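January, evening, garage

Cold again. The space heater takes the edge off by the time I'm ready to quit, so I did the wiring in gloves with the fingertips cut off and the computer work in the kitchen.

Started on the right shoulder joint at nine. The new bearing went in after some time in the freezer and a few taps with the rubber mallet. It turns freely now, with no click at the top of the swing. I put threadlocker on all the bolts but one, which I had to pull out again when I found I'd left the washer on the bench. Cleaned it, redid it. The Lurnier brackets are good brackets but the holes are tight, and I drilled two of them out by hand. Next time I'll use the drill press at Ibarra and save my wrist.

Elba Ojeda came by before lunch with the power supply she's lending me until mine arrives. It's bigger than I need and the fan is loud. We clamped the left arm to the bench and ran it through its full range at quarter speed. The elbow cable snags when the wrist is rolled all the way over. She suggested a loop of slack and a strip of hook-and-loop tape in place of the zip tie. I did that and ran it again 31 times. No snag. She wants the arms to be able to hand her a screwdriver by spring. I told her plates and bread first.

Bread because Drakitetti started as a breakfast machine and I haven't given up on that. Two arms, one counter, something to eat moved onto something to eat it off. I wrote that on the first page of this notebook and it still covers it.

The afternoon went to the simulator. I've been running everything in Flutus before I let the real arms try it, after what happened to the desk lamp. Last week the model counter was flat gray and I couldn't judge where the gripper was over it. I swapped in a marble texture with tan veins and it's much easier to read now, even though my real counter is an old door on two sawhorses. The plates are new too. The old ones were plain discs with no rim, so anything set near the edge slid straight off, and I was tuning the gripper to fix a problem that belonged to the plate.

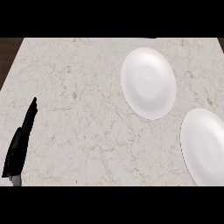 Flutus, new counter and new plates. Left gripper open space on its right, nothing in it.

The plate at the lower right is too near the edge of the camera view. I knew that when I placed it and left it there, thinking the view would be wide enough. It isn't. Half the plate is missing on my screen, so for anything that happens on that side I'm reading joint numbers. I tried moving the camera back and then the veins got so fine they shimmered, and I put it back where it was. Moving the plate is the better fix. I'll do it once this set of runs is finished, so the runs all match.

The black bars at the top and bottom are from the image size setting. The render comes out wide and gets padded to a square. I looked for the switch for twenty minutes and then decided I can live with bars.

Grip settings next. I've been using a croissant as the test object, mostly for the shape. A block is too easy, and a ball tells me nothing about angle. A croissant has a thick middle and thin ends, and if the fingers close at the wrong slant it swings around. I started with the fingers coming straight down and the simulated crust kept popping out to the side. Coming in from the right at a slant did better. Closing slower helped as well, more than I expected, and I should have tried it before I spent an hour on friction.

Notes for myself so I don't do this twice:
Closing speed, leave at the second slowest.
Friction, back to the default. The high value made everything stick to everything.
Finger pads, 2 mm thicker than the drawing. Change the drawing.
Save the file under a new name before touching the wrist.

I didn't do the last one this afternoon and lost the good wrist offsets from yesterday. Had to copy them off the back of an envelope, and I'm not certain one of the sevens isn't a one.
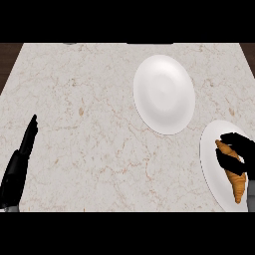 The left arm needs a job in all this. So far I park it over bare counter and leave it there, and it takes up a corner that I could be using. Estela Cáceres thinks it should steady the plate while the other one works. She's probably right, but then both arms are near each other and I need the collision check working, and right now it stops everything if the two forearms come within a hand's width. I called her after supper and we talked it through. Her idea is to shrink the safety shapes around the fingers and keep the fat ones on the forearms. She wrote something like it for her plotter. She's going to send me the file, and I'm going to bring her the spare stepper driver that's been in my coat pocket since before the holidays.

Run count is up to 308, with 143 of those since I changed the plates. I threw out the sheet from before, as the old discs made it meaningless. I'm keeping the tally in pencil on the inside cover. I want a longer stretch on the same settings before I decide anything, and that means keeping my hands off the settings.

Back out to the garage at eight to try the slower closing speed on the real right hand, with a dish sponge. Arm clamped, shoulder locked, only the fingers moving. It closed evenly and held the sponge when I tugged on it. The lower finger squeaks. I think the pin is dry, or the printed hole has a ridge in it. I took it off and held it under the lamp and there's a ridge. Ran the reamer through by hand, wiped it, put a drop of oil on the pin. Still squeaks, but quieter.

The gray paint on the forearm cover has dried with a run in it. Sand and repaint, or leave it on the side facing the wall. Leaving it.

To buy: M3 washers, heat shrink in the small size, a second stick of the pad rubber, real plates from the thrift store (heavy ones, with a rim). Also dish sponges, as that was the one from the kitchen.

Tomorrow: move the simulated plate in toward the middle, put the elbow cable tape on the right arm to match the left, check the seven. Unplug the heater before bed. Done, I went back and looked.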